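Folton Mobile Player: Set-Up Guide
Section 3. Installing the player and adding a channel source
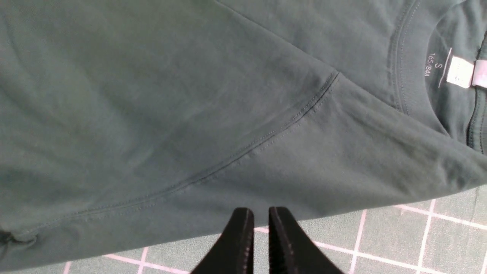 The player runs on phones with a touch screen or a numeric keypad. It replaces the browser link method used in earlier releases, which passed each clip to the phone's own media player. Remove any earlier release before you start. Saved bookmarks are kept in phone memory and are picked up by the new release at first start.

Before you begin

You need 50 MB of free space in phone memory or on the memory card, a data plan or Wi-Fi connection, and your Zultari account name and password.

CAUTION: Video playback uses a large amount of data. If your plan is not unlimited, set the connection to Wi-Fi only (step 7) before you play any clip.

Installing

1. Open the phone's browser and go to the download page listed on your account card.
2. Select your phone model. If the model is not listed, select Generic Keypad or Generic Touch.
3. Select Download. Keep the browser open until the file is saved.
4. When the phone asks where to install, select Phone memory or Memory card.
5. If a security prompt appears, check that the supplier name reads Aguiar, then select Continue. If any other name is shown, select Cancel and delete the file.

Note: On some keypad models the prompt appears twice. Answer it the same way both times.

First start

6. Open the player from the Applications folder and enter your account name and password. The password is case sensitive.
7. Go to Options > Connection. Select Wi-Fi only, Mobile data only, or Ask each time.
8. Go to Options > Quality. Levels run from 1 to 4. Use level 2 on mobile data. Level 4 works on Wi-Fi only and is grayed out on other connections.

Adding a channel source

9. Go to Sources > Add and select Mutimport to bring in a saved channel list, or Manual to type an address.
10. For a manual source, leave the port at 557 unless your provider gave you a different one.
11. Select Save. The list loads when you return to the main screen.

CAUTION: Do not remove the memory card while a list is loading. The source file can be damaged and will have to be added again.

If playback does not start

Message "No route": the access point is wrong. Repeat step 7.
Message "Format": the clip is not available at the chosen level. Lower the level and try again.
Sound but no picture: close other open applications, then restart the player.
Sign-in fails 3 times: the account is locked. Reset the password from the account page. Reinstalling the player does not unlock it.

Section 4 covers saved clips and storage limits.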